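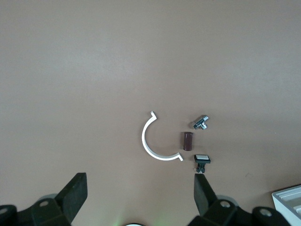 Notes for the relocation talk, long version. Slide numbers follow the November deck. Skip 7 and 8 if the session starts late.

## Slide 1 -- Title

- Subject: responsibility for household relocation at the Seltiden reservoir, Bisia district.
- Scope is the chain of title and the notice procedure. Water policy is out of scope. Take those questions at the end.
- Say early that I worked from the public file only, and that the contractor's internal correspondence is not in it.

## Slide 2 -- The parties

Four parties. Go slowly, people confuse them.

1. The Bisia Land Office. Holds registered title to the valley floor.
2. The Seltiden Water Authority. Holds a long lease from the Land Office.
3. Kerekes, the contractor. Holds a site license from the Authority and serves the notices.
4. The households of lower Grirton. Most hold customary occupancy, entered in the village book but never moved to the central register.

Point out that the notices carry the Kerekes letterhead and cite the Authority's lease. The Land Office does not appear on them anywhere.

## Slide 3 -- What was sent

- 71 notices served in lower Grirton.
- Each gave 20 days to respond.
- The response form asks for a register number. A customary occupant doesn't have one. The form has no other field for proof of occupancy.
- A form without a register number was logged as incomplete, and the household was recorded as "no response."

Pause here. The rest of the talk depends on this coding. When the summary table says "no response," it combines people who did not reply with people who replied and could not fill in box 4.

## Slide 4 -- Three statements

Put the statements side by side and read each one in full.

- Land Office: the land is leased, and the leaseholder decides on use.
- Authority: site access is delegated to the contractor under the license.
- Kerekes: the contractor carries out instructions and holds no interest in the land.

Each statement is accurate as a description of one document. Read together, they leave the decision with no owner. The lease and the license both have clauses that bear on this, and those come next.

## Slide 5 -- Lease, clause 2

Clause 2 keeps a consent right with the Land Office for "any change affecting persons in occupation." It does not define occupation by reference to the register.

- If customary occupants are persons in occupation, consent was required before service.
- There is no consent in the file. I asked for it in writing and was referred to the Authority.
- The Authority referred me to the license.

Do not say consent was never given. Say that no record of it was produced.

## Slide 6 -- Compensation

- The schedule pays a flat 800 per registered plot. Amounts are in local currency; say so.
- Outbuildings, wells and fruit trees are not listed.
- Customary plots fall under "discretionary assistance," with no amount and no deadline.

Expect the question on whether 800 is fair. I have no valuation data and should not guess. The point for this audience is that the registered group has a figure it can appeal and the customary group does not.

## Slide 7 -- Village book (optional)

The village book records boundaries by neighbor and by watercourse. Entries are short and mostly consistent with each other. Courts elsewhere in the district have accepted it as evidence of possession, though not of title. If asked, I have copies of the relevant pages but not the permission to hand them out.

## Slide 8 -- Comparison with upper Grirton (optional)

Upper Grirton was surveyed before the lease was signed, and its plots went onto the register as a batch. The survey stopped at the bridge. The file gives no reason for stopping there. Keep this to one minute.

## Slide 9 -- Requests

- Reissue the notices with a field for customary proof, and restart the 20 days from the new service date.
- Publish the "no response" group split by cause.
- Land Office to state in writing whether it treats clause 2 as applying.
- Put an amount and a deadline on discretionary assistance.

## Slide 10 -- Questions

Likely ones:

- *Can the notices be challenged now?* Yes, on service and on form -- the time limit runs from receipt. Individual cases need a local lawyer.
- *Is the Authority a public body?* For purposes of the information law, yes. Kerekes is not, so requests have to go to the Authority.
- *Has anyone moved already?* The file doesn't say. Refer them to the Grirton residents' office.

Leave the clause 2 text on screen during questions.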